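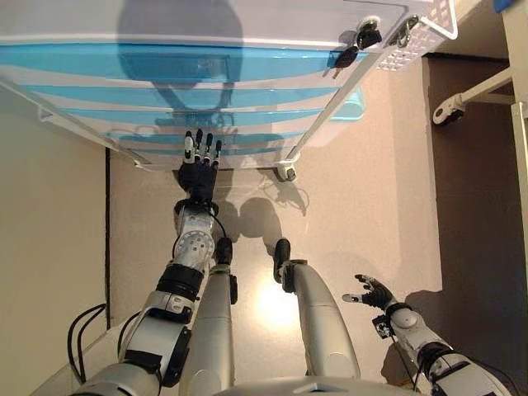

Thursday, money day

Spent the whole morning on the budget with Halyna and my head is still full of numbers. We have to tell Remdale by the end of August what we want for next year, and of course the list is twice as long as the money (when isn't it!).

The hands are the big fight. I want a spare pair, black five-fingered ones same as now, and Savchuk quoted us 3,084 for one. One! Halyna did that slow blink of hers and wrote it down anyway. Vovik is cheaper but they want 54 days to ship, and I can't picture us sitting around that long with a broken finger.

Then there's the practice furniture. I love the white drawer cabinet with the blue stripes, it's on casters and it has keys in it, so there's plenty for the robot to work on. I asked for 2 more, in other sizes, plus 400 for cables and sleeves to tidy up the arms. Those loops hanging off the forearm bug me every single time I look down past the legs.

Halyna thinks we should lease a second robot from Mususano and skip the spares completely. I said no, then on the drive home I started thinking maybe yes? Ugh. Need to ask what the lease covers if a wrist goes.

Also forgot to put in for floor mats. Email her tonight.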